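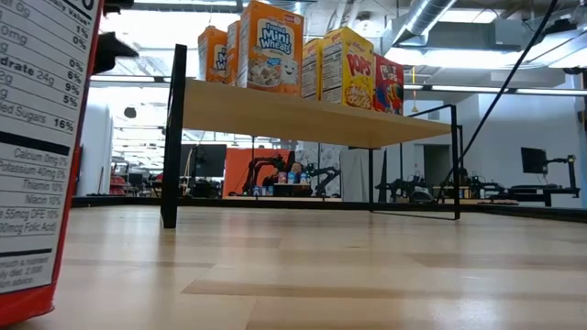

4. Reading the side of the box

4.1 Who reads, and when

The household survey in Okmont and Pokine brought back 309 usable forms. Most came from the person who did the main food shop, though in Pokine a fair number were filled in by two people together, and we have kept these as one form each. The question on breakfast cereal asked whether anyone in the home had looked at the nutrition panel on the last box bought, and if so, where they were at the time.

Looking was common. Looking in the shop was not. More than half of those who said they had read the panel did so at home, usually at breakfast with the box already open. Imrie and Khosravi found the same in their earlier study of bread and spreads, and put it down to crowded aisles. We are less sure. The Okmont shop has wide aisles and little queuing, and its customers were no more likely to read there than those in Pokine.

Our 24 interviews help a little here. Several people spoke of the box as something to read while eating, in the way a newspaper might once have been. One Pokine father said he could recite the vitamins but had never used them to choose anything. A retired nurse in Okmont had read the same panel "every morning for years" and was surprised, when asked, that she could not give the serving size. She guessed it at a full bowl.

Serving size was the weakest point across the interviews. People tended to pour first and think of the figures as applying to whatever was in the bowl. Only a few had ever weighed a portion, and those who had were mostly following advice given for diabetes. The rest took the percentages as they stood.

4.2 Order of the lines

The interviews used imported boxes with panels in the American layout, because these are sold in both towns and give a daily percentage beside most lines. Figure 2 has a panel of this sort on the large box at the far left. A thick black bar crosses it below the added sugars line, calcium, potassium and thiamin come under the bar, and the footnote is at the bottom in small print.

We asked people to talk aloud as they read. Nearly all began at the top and went down. Fat and sugar were read out by almost everyone. Attention then dropped sharply at the thick bar, which several took to be the end of the panel. Tsegaye, who carried out the Okmont interviews, noted that some readers moved a thumb down the column of percentages and took it away when they got to the bar.

Those who did go on to the vitamins and minerals read them in a different spirit. Above the bar, a higher figure was treated as a warning. Below it, a higher figure was good news, and a nought was passed over without comment. Two people did not make this switch and thought that a higher figure for niacin was a reason to put the box back. Both were reading in a second language, but so were many others who had no trouble.

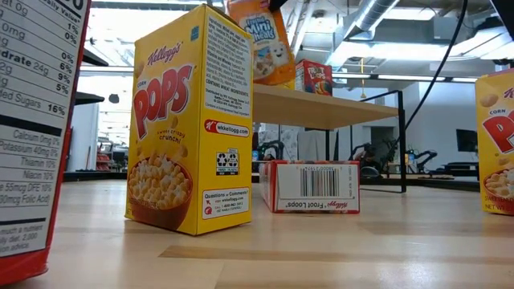
The footnote fared worst. It explains what the daily percentage means and rests on a general daily intake of 2,000 calories. When we pointed it out, the usual reply was that it looked like legal wording. A mother of three in Pokine asked whether the percentages were meant for her or for her children, and when she had read the footnote through twice she said she still could not tell. We think this is a fair reading. The note speaks of general advice and leaves it to the reader to work out what that means for a six-year-old.

Added sugars raised a separate problem. Readers who noticed both the total sugars and added sugars lines often summed them, and so came away with a figure that was too high. Rathnayake reports the same mistake with fruit yoghurt in the Mathebula trial, where a small change in the indenting of the second line made no difference. A change of wording might do more, but we did not test one.

4.3 What was bought

Reading habits were compared with till receipts. Households were asked to save all food receipts through March, and 520 of those returned listed at least one cereal. Own-label products were matched by hand. In 35 cases the name on the receipt was too short to tell one product from another, and we left these out.

The link between reading and buying was weak. Households that read the panel in the shop bought slightly less of the sweetest cereals than the others did. Households that read it at home bought the same as those that did not read it at all. Price and special offers had a far stronger pull. In the week when the Ronel shop in Okmont sold family boxes at half price, purchases in every group shifted towards them, regular shop readers included.

Some caution is needed. Receipts show what was paid for and say nothing of who ate it or how long the box lasted. Larger households bought more kinds of cereal at once, often one for the adults and another for the children, and the survey form had space for only one. We tried splitting the results by the number of children at home, but the groups became too small to be of use.

There is also the matter of what people thought we wanted. Seneviratne raised this after the first round of interviews, having noticed that people turned the box to its side panel before he had asked them anything. The order of questions was changed for the second round so that talk of taste and price came first. Fewer people then brought up the panel unprompted, and those who did were mostly the same kind of reader: someone with a health condition in the family, or a parent who had recently been given advice on sugar.

The remaining interview material deals with storage and with how long opened boxes were kept. It is set out in Section 5, along with the answers on decanting cereal into jars, where the panel is usually thrown away with the packet.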